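Ticket 397
Site: Muvcombe demonstration room
Raised by: Pranab Cassim
Assigned to: Hemant Upadhyay
Priority: high (open day in November)
Status: closed

Reported fault

During the rehearsal for the Podilitz visit the two-arm sandwich cell stopped with a protective stop on the right arm. The left arm carried on to its next waypoint and then waited. Restarting from the pendant cleared the stop, but it came back on 3 of the next 8 runs. Program is the Gremura sequence, unchanged from the last visit.

Log

09:10 HU. Pulled the controller log. All stops are joint torque limit, right arm, on the wrist rotation before the pour. No faults logged on the left arm.

10:25 HU. Ran the sequence at half speed. No stop in 9 runs. Back to full speed, stopped on the second.

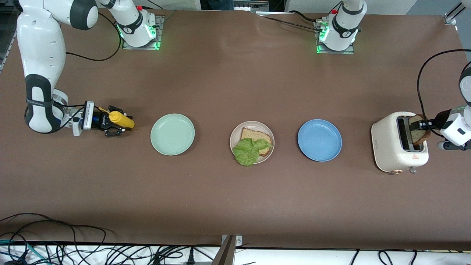
11:40 HU. Payload setting on the right arm was still the value for the empty gripper. The left arm only has to manage a slice of bread at the toaster, so a wrong payload there would hardly show. The right arm has the mustard bottle on its side in the gripper, and the rotation at full speed adds to the error. Entered the weighed value for the bottle and re-ran.

13:15 PC. Can we keep full speed for the visitors? Fortin want to see the cycle time.

13:30 HU. Yes. Full sequence run at full speed, no stops. Payload now set in the program at grip and cleared at release.

15:05 PC. Watched two more runs, both fine. Please save the program to the Muvcombe share and close.

15:20 HU. Saved. Closed.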